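Packing Hall Walk-Through - Automated Line and Hand Stations
Vedport site, February 4, 2021

Checked on foot, late morning, with the line running except where noted. Marks are OK, FIX or WATCH. WATCH means I don't like it and can't find the rule it breaks.

1. Floor markings around the palletizing cell
FIX. The yellow line was painted for the old cell. The Gerton arm reaches past it at the northeast corner, and the regular footpath does too. Repaint by May at the latest.

2. Light curtain, infeed side
OK. Tripped it three times with the test rod, stopped three times. The test log was filled in through Friday, which shows great confidence in the rest of the week.

3. Light curtain, outfeed side
OK, but the reset button is behind the stretch wrap rack. Move the rack.

4. Emergency stops
FIX. All work. One has a jacket hanging on it. There are hooks by the door - plenty of them.

5. Lockout tags
OK. Tags present, names legible. Last year's comment about nicknames has been taken to heart.

6. Noise
WATCH. The readings are lower than before the cell went in. Operators say it feels louder, and I believe them. The old line rattled all day and you stopped hearing it. The new one is silent and then beeps. Ask Monov whether the ready tone can be turned down or, better, off.

7. Lifting
OK. Nobody on this side lifts full cases any more. The cell handles 3,000 cases a shift against 2,000 on the manual line, and reported back strain is down. Best result on this sheet, so I'm giving it its own number.

8. Wrists and hands
WATCH. The strain has moved up the arm and down again. People who used to lift now pick, clear and confirm, and the confirm screen wants a press for each fault. One operator's panel logged 556 presses in a shift. Request to Bhat for a foot pedal has been open since the last inspection.

9. Small-packet handling
WATCH. Soft packets remain the weak spot. Cases are all alike, while a sealed snack packet slides, folds, and lands whichever way it pleases.
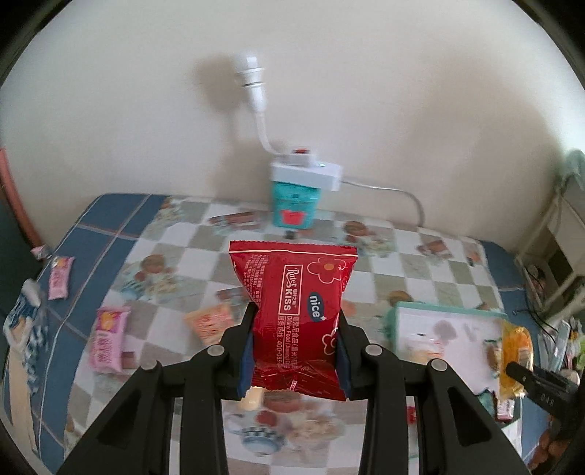 Finger pads go on the wear list from now on, same as belts. Check them for splits and for anything shiny, and replace them in pairs. Grip by the body of the packet and keep clear of the crimped ends. Anyone working a hand tool for long stretches gets the same breaks as the line crew, which until this morning was news to the schedule.

10. Job rotation
FIX. The rota still lists two stations that were removed. Staff are being rotated into a gap in the floor plan.

11. Training records
FIX. Almost 120 sign-offs on file for the new cell, several in the same pen and at the same minute. Redo those with the machine in view.

12. Suggestion box
OK. It has been emptied. Most slips ask about item 6.

Next walk-through covers the loading dock and whatever is still open above.

Recent checklists
Loading Dock Doors and Levelers
Forklift Charging Area
Cold Room Alarm Test
Vedport Canteen - Follow-Up to the Follow-Up
Hand Tool Storage, Packing Hall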